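Peltcombe regional turboprop order - anyone believe the numbers?

gatehold_17
Peltcombe put out their backlog figure again this month: 236 aircraft. I've been following this program since the first mockup and I can't make that add up. Anuver has 25 firm. Alaoui has 17, and eight of those were options until the spring. Where is the rest coming from? The release says "orders and commitments" in one line and just "orders" two lines down.

flapsfifteen
Lessors. It's always lessors.

gatehold_17
Which ones though? Nosumance is the only one that has said anything in public, and what they signed was a letter of intent. I've seen plenty of those go quiet after the air show is over and the model planes are back in the box.

rampratt
You're being hard on them. Every manufacturer mixes firm and soft orders in a press release. Look at the deposits if you want to know what's real. Peltcombe's customer advances went up in the last report, so somebody is paying.

gatehold_17
They went up, sure. They also changed what they count as an advance, see the note at the back. Supplier rebates used to be a separate line and now they aren't. I'm not saying it's crooked, I'm saying I wouldn't use it to prove anything.

My bigger problem is the rate. They delivered 17 last year with one assembly line and they say the second line opens in September. Same thing they said the September before. Even if it does open, you need trained people, gearboxes and somewhere to park finished airframes that are waiting on seats.
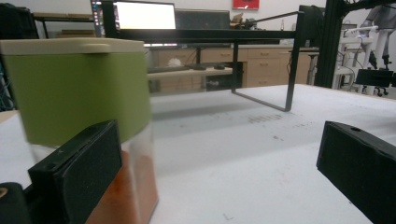 rampratt says the gearbox shortage is over and has been since the supplier added a night shift, so the parts argument is out of date. Fair enough on the seats, but every builder on the planet has that problem right now.

flapsfifteen
Adding a shift isn't the same as catching up. They were behind before that.

tailwind_ohio
I fly Anuver twice a month for work and they're still running the old jets on my route. The schedule had the new turboprop down for last winter, then spring, then the line disappeared. Gate agent had never heard of it. Take that for what it's worth.

rampratt
Gate agents don't see fleet plans.

tailwind_ohio
No, but they get trained on boarding a new type before it shows up, and she hadn't been.

gatehold_17
That fits. Anuver was supposed to have eight by now. I can find five registered, and one of those is still in Peltcombe's name - could be a paperwork delay, could be they haven't paid for it.

rampratt
Or it's a demo airplane they're leasing short term. You always pick the worst reading.

gatehold_17
I pick the one I can check. Show me a delivery schedule by customer and I'll take it back. Until then I'm counting 42 firm and treating the rest as talk.

flapsfifteen
42 plus whatever Nosumance turns into. I'd go a bit higher than you but nowhere near 236.

rampratt
See you both when the next report is out.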